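Costovora Suturing Set

README, second edition. The first edition was shorter and mostly wrong about the file layout.

What this is

631 episodes of two-armed robotic suturing on rubbery practice pads, recorded at Zernbridge, plus the labels and the evaluation script from the thread-state work. The method is called Rilier. It tries to predict where the loose thread will be a moment from now, and it hands that guess to the policy along with the usual needle pose and joint readings. The needle is the part everyone models. The thread is the part that ruins your afternoon.

Layout

episodes/ holds one folder per run, with video, joint positions for both arms, jaw state and a text file of operator remarks. The remarks are unedited apart from the swearing.
labels/ holds stitch-level annotations: needle entry, needle exit, pull-through, knot, trim.
splits/ holds the train, validation and test lists. Please use them. We have seen what happens when people make their own.
eval/ holds the scoring script. It needs the labels folder sitting next to it and will complain at length if you move it.

How it was recorded

Every run is teleoperated. The operator drives 2 instruments from a console and sees what the fixed camera sees, which is less than you would like. Stitches are interrupted, each one tied and trimmed before the next. A pad may carry more than one incision and stays in service until the operator gives up on it, so leftovers from earlier work are often in view. We considered cleaning up between stitches and decided that a policy which panics at a scrap of thread has no business near a needle.

Labels

Two annotators marked each episode and Eskil Sundqvist settled the fights. Most of the fights were over when a pull-through ends. The rule we landed on: it ends when the tail stops moving, even if the operator is plainly not happy with it. Crossed strands get the flag "tangle" whenever the annotator cannot say which strand lies on top. The flag says nothing about whether the operator meant to do it. 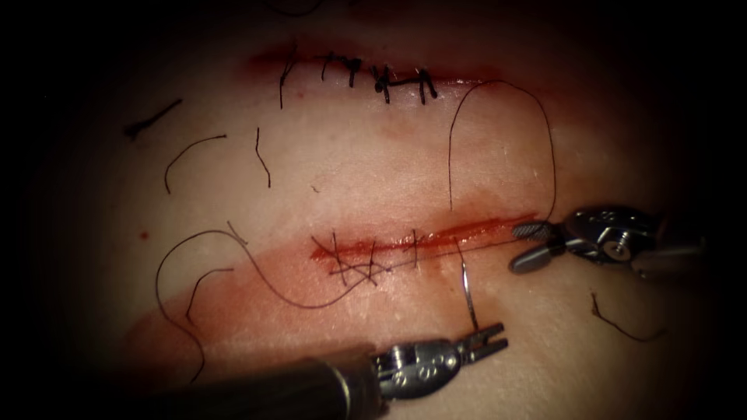

Thread labels are centerlines drawn by hand every 2000 milliseconds and interpolated in between. Interpolation works well for slow pulls and badly for tall loops, which tend to flop over between one label and the next. If your model beats ours on loops, check first that it hasn't simply learned our interpolation.

Results, briefly

Rilier helps most during the regrasp, when one arm has the thread and the other has the needle. It helps very little with knots. Against the Bickerstaff baseline (same policy, no thread input) it drops the needle less often and takes longer to do everything. We report both in the results file, in that order, for reasons of morale.

Known problems

The lighting falls off hard toward the corners. Anything out there is unlabeled.
Trimmed tails are sometimes labeled as live thread in the November recordings. A fix is in progress and has been for a while.
Jaw state is commanded, not measured. A closed jaw may be holding nothing.
Pads are not tissue. Please don't cite this set as evidence about patients.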